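Oct 7, 2025

Tape bench, entry for the Clestholm session reels

Okay, picking this up where I left off, which was with the oven warm and me out of patience. The reel marked "Abernathy ballad, take 5" finally went on the machine after lunch and it played all the way through! No squeal, a little shedding on the left guide, and one splice that let go in the leader (not in the music, thank goodness). I cleaned the heads before and after and wrote the tape speed on the new box in big letters so we stop having that argument.

So, the song. Everybody who grew up near Clestholm knows the single, the one with the big echo on the voice and the strings coming in on the second verse. Take 5 has none of that. It's just the singer, a brushed snare, upright bass, and a steel guitar so far back it might be in the hallway. She comes in a hair late on the first line and it's lovely, I played it three times when I should have been logging levels. The key sounds a half step lower than the single to me, but I'm not putting that on the sheet until I've checked the reference tone at the head of the reel. If there is a tone. The box says there is, and the box has lied before.

Transfer notes, mostly for whoever takes the next shift: I ran it flat, no noise reduction, peaks well under the top. There's a hum at the start that drops away once the band comes in, and I think it's on the tape, since I got the same thing after swapping the cable. Channel 2 is quieter than channel 1 the whole way. Please don't "fix" that in the raw file. Fix it in the listening copy if you must.
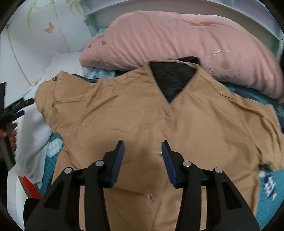

The sleeve for the reissue is still up in the air, and I spent way too long on it this afternoon. Arnard want the old portrait again, cleaned up, with the title across the top. I'd much sooner have something quiet and a bit rumpled, because that's how take 5 sounds. My pitch is a tan button-front with the black lining showing at the neck, laid out on a bed, creases and all, and the title set small in that same camel color. No face, no guitar. They'll probably hate it. I've asked for a mock-up anyway, and if the color prints muddy on the test sheet I'll go back to the portrait and keep quiet (for a day or so).

Pressing is 200 copies to start, through Galtik, and they need the masters cut to length before they'll quote for real. Side A is fine. Side B runs long if we keep the studio chatter before the waltz, and I really want the chatter! Somebody asks for the tempo, somebody else laughs, and then the bass just starts. I could drop the instrumental and it would fit. Not deciding that tonight.

Counted up the log while the last reel was rewinding: 49 reels on the list, and the sheet is finally right about which ones are rehearsals. The odd one is a box with the ballad's title on the spine and a dance band inside, a good one too, with a clarinet player who will not stop for anything. I've put a pink sticker on it and moved it to the bottom shelf.

To do next time:
Check the tone against the fork and settle the key question.
New leader on take 5, and redo that splice.
Order splicing tape, we're on the last roll.
Ask Arnard whether the songwriter credit on the old label is the one they want to use, the tape box spells it differently.
Take the dance band reel home on a listening copy. For research.

Oven's off, machine's covered, reels are tails out on the rack.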